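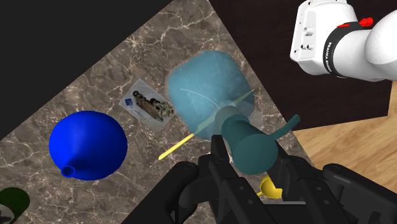

Blue funnel on a marble top

Seasonal kitchen and bottling assistant, Fothergill Preserves, Ketosville
Posted Jan 13, 2024

Fothergill makes jams, vinegars and a small range of cooking oils in a shared kitchen on the east side of Ketosville. We are hiring 2 assistants for the spring season, starting in March. The job is part-time, 20 hours a week, and runs until the end of the berry harvest. There is a chance of staying on through the fall if orders hold up.

What you will do

Wash, sort and trim fruit as it comes in from the growers. Weigh out sugar and pectin for each batch. Fill, cap and label bottles and jars. Keep the batch log up to date, in pen, on the day. Clean down the work surfaces and the sinks at the end of every shift. Help load the van for the Zitetti market when needed.

A normal batch is 100 jars. In a busy week we fill orders for shops in Suleck as well, and those have to be boxed and on the shelf by noon.

What we are looking for

You do not need kitchen experience. You do need to be able to stand for most of a shift, lift a full case of jars, and read a recipe card without skipping lines. A current food handler card is required before your first day. If you do not have one, we will pay for the course and for the time you spend on it.

Shifts begin at 7 a.m. The bus from downtown stops at the end of our street, and there is free parking behind the building. Long hair must be tied back, and we do not allow rings or nail polish on the line. Aprons and gloves are provided. Please bring your own closed shoes with a good sole.

Both positions report to Clive Tindall, who plans the batches and signs off the log. Pay is hourly and is set out in the offer letter. You will be paid every two weeks. Anyone who works the full season gets a $275 bonus with the last check. 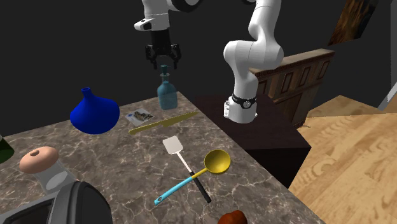 Reece Parsons says the first two weeks are mostly labels and washing up, and that the work gets more interesting once you are trusted with the vinegars. "I came in thinking it would be all stirring," Reece says. "Most of it is timing. You learn to have the next thing ready before the pot is."

How to apply

Send a short note to Clive Tindall at the kitchen, or drop it in the mailbox by the side door. Tell us which mornings you can work, whether you have a food handler card, and the name of one person we can call. A resume is fine but not needed. We will invite people in for a paid trial shift before making an offer. Please mention any food allergies in your note, as we handle walnuts, mustard and sesame in the same room.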